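Etness toy library moves loose play food into sealed bags

Borrowers at the Etness toy library will collect play kitchen sets in a new form from Monday, after a change to the way the small pieces are sorted, packed and checked between loans.

Under the new arrangement, each set is split into three parts. Play food goes into a clear plastic bag with a sealing strip. Tableware is kept separate from the food and counted on its own. Both then go into a basket, which carries the set number and travels with the loan.

The library holds 24 kitchen sets, making them the largest single group in its collection. Until now they have been stored in lidded boxes, with food, plates and cups mixed together. Staff had to empty each box on return and sort the contents by hand before they could tell whether anything was missing.

Nawal Salem, who manages the collection, said the boxes had caused two separate problems. Small items worked their way under the plates and were overlooked at the check, and the weight of the tableware marked the softer pieces of food.

"A set would go out listed as complete and come back listed as short, and the missing piece was often still in the box," she said. "The list was right and the count was wrong. We were writing to families about things they had already returned."

A stock check carried out before the change recorded 179 pieces of play food that could not be matched to any set. Most were single vegetables or fruit from sets of the same make, where the only way to tell one from another is the number on the underside. Where the number had worn off, the pieces have been put into a common stock and used to fill gaps.

The bags were chosen after a trial of two types. The first, a drawstring mesh bag, dried quickly after washing but let thin items poke through, and the cord was judged unsuitable for sets lent to families with children under three. The second was the clear bag now in use. It can be laid flat on the table and checked from both sides with the strip closed, and only needs to be opened if the count does not agree with the list.

The bag should be filled to no more than two thirds. Above that level the strip is difficult to close at the corners, and pieces in the middle can no longer be seen from either side. Sets with larger items, such as loaves or whole melons, are divided between two bags, each marked with the same set number.

Tableware is not bagged. Plates are stacked by size in the bottom of the basket, with cups and bowls on top, and the bag of food is placed last. Salem said the order matters mainly on return, as the bag can be lifted out and checked while the tableware is being washed.

The baskets come from Dollell, which supplied them in a single size. Six of the older sets do not fit and will stay in boxes for the time being, although their food will be bagged in the same way. The shelving at the Fonseca Road store has been reset to take the baskets side by side, with the number facing outwards. The lowest shelf has been left for the boxed sets.

Sorting is done on the long wooden table in the packing area, one set at a time. Everything in the set is spread out before packing starts, and nothing from a second set may be put down until the first has been closed and shelved. The rule was brought in after two sets with similar plates were packed at the same time and had to be taken apart again.

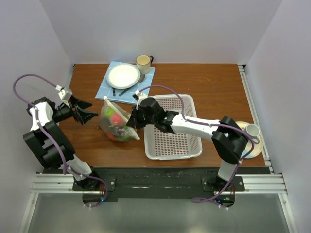

A bag of toy produce on the packing table, with a basket and tableware for the set.

Cleaning arrangements are unchanged. Hard plastic food and tableware are washed in warm water with a mild detergent, rinsed and left on racks overnight. Wooden pieces are wiped with a damp cloth and must not be soaked. Nothing is to be bagged until it is fully dry - moisture trapped behind the strip was the main fault found during the trial, and one bag had to be thrown away.

Borrowers are asked to return the food in the bag supplied, with the strip closed along its full length. A bag that has split or no longer seals should be brought back with the set and will be replaced without charge. Supermarket freezer bags should not be used in their place, as they are thinner and the set number cannot be read through the printed panel.

The contents list has also been redrawn. It was previously a single sheet in order of purchase, with replacements added by hand at the bottom. The new version, produced with the Ukell lending software, has one column for food and one for tableware, and is kept in a sleeve tied to the basket handle. Borrowers may tick items off at home before returning a set, but the count made at the desk is the one that is recorded.

Charges for lost pieces stay as they are. Single items of food are not charged for. A missing plate or bowl is charged at replacement cost, and a missing basket at the full price of the basket. Families who were written to about missing food before the stock check will have the entry removed from their record and do not need to contact the desk.

Kitchen sets can be reserved at the desk or by telephone, with a limit of one set per household. Sets already on loan should be returned in their present boxes and will be repacked when they come in. The desk closes half an hour early on Monday while the last of the shelves are labelled.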